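I bought the Bresley queen sheet set in August, after the elastic gave out on the last of my old ones. It was $113 for a fitted sheet, a flat sheet and two pillowcases, all in white. I've been sleeping on it long enough now to have an opinion.

Bresley sells two cotton lines, a percale and a sateen. Mine is the percale. The package says 1,000 nowhere, and I was glad of that. Very high thread counts are usually reached by twisting thin yarns together and counting each one, and the sheets I've owned with that number on the label were heavy and slept hot. Percale is a plain weave, one thread over and one under, and what you get is a crisp, slightly dry feel. If you like a slippery sheet, buy the sateen or something else entirely.

Out of the package they were stiff. I washed them once on warm with no softener and they were still stiff. After the fourth wash they felt like something I'd want to get into. They haven't pilled so far, even down by the feet, where my last set went first.

Fit is the part I was worried about. Our mattress is fairly deep, and with the topper on it I've had fitted sheets pop off a corner in the middle of the night. The Bresley has elastic all the way around and the pockets are generous. It has stayed put every night but one. On a thinner mattress I'd expect extra fabric to tuck under. The long sides are marked with a small woven tag that says SIDE, and I wish every company did that. 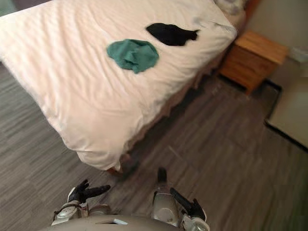
Iason Tzanetos

Wrinkles are the main complaint. All percale wrinkles, and this wrinkles more than most. If I pull the set out of the dryer while it's slightly damp and put it straight on the bed, it looks fine from the doorway. If it sits in the basket for an hour, it looks like a map. I don't iron sheets and I'm not going to start. My mother-in-law does, and hers look like a hotel.

Shrinkage was small. The flat sheet lost a little length after the first wash and then stopped. The pillowcases are cut long, with an inside flap that holds the pillow in, and they still close properly.

For comparison, the Donnelly percale we have in the guest room was cheaper and came softer, but the corners are shallow and the hem stitching started to come loose within a year. The stitching on the Bresley is tight and even – I went over all the hems before the first wash and again last week.

White is white. Coffee came out with a soak and ordinary detergent. Sunscreen did not, and I have a faint yellow patch near the top of the flat sheet that is probably there for good.

I'd buy the set again, though I'd wait for a sale, and I'd get one of the gray ones. 7 out of 10.

Comments

Glykeria Petridis
Do they sell the fitted sheet by itself? I never use the flat one and I have a closet full of them.

Iason Tzanetos
They do, but only in white and gray when I looked.

Rok S.
Mine took longer than 4 washes to soften. We have hard water here so that may be it. Agree on the wrinkles.

W. Becerra
Try white vinegar on the sunscreen before you give up on it. Worked on a shirt of mine, no idea about sheets.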